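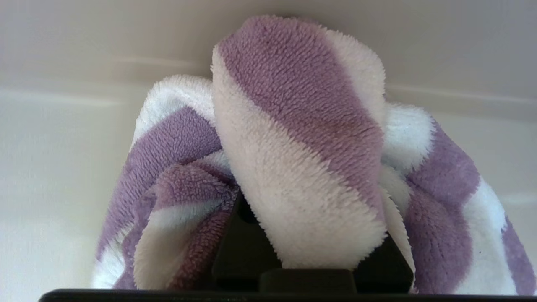
4.2 Towels and the guest's idea of fairness
Disputes over linen made up a larger share of the complaints book at Trakville than we had expected, and we had expected a good deal. Of the 1,474 entries we read, 145 concerned towels, most of them written in the evening and several in capitals. The house rule in all the guest houses studied was one towel per guest per stay, changed on request. What counted as a request was left to the morning staff, who held firm views. Striped towels such as the lavender and white one in Figure 2 caused particular trouble at Dikholm, where guests took the colour to mean a better class of room and asked why theirs was plain. The management had bought them in a sale.

Guests rarely wanted more towels for drying themselves. They wanted as many as the people across the landing had. At Bodin, where every room was given the same pile in September, complaints fell away within the month and moved on to the subject of kettles.

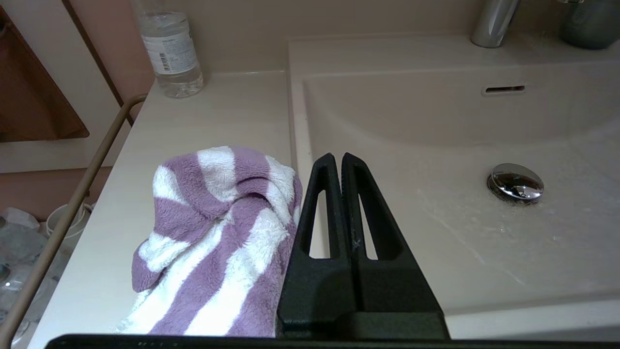 Figure 2. Striped towel on a white vanity countertop.

Oluf Bergmann, commenting on an early draft, objected that we had mistaken thrift for envy, and that a guest who pays 300 a night is entitled to count the towels. We accept the second point. On the first, the entries are against him – the word "they" appears in towel complaints far more often than the word "wet". His further suggestion, that the rule be printed on the back of the door, had been tried at Burero before our visit, and the notice had been taken home by a guest.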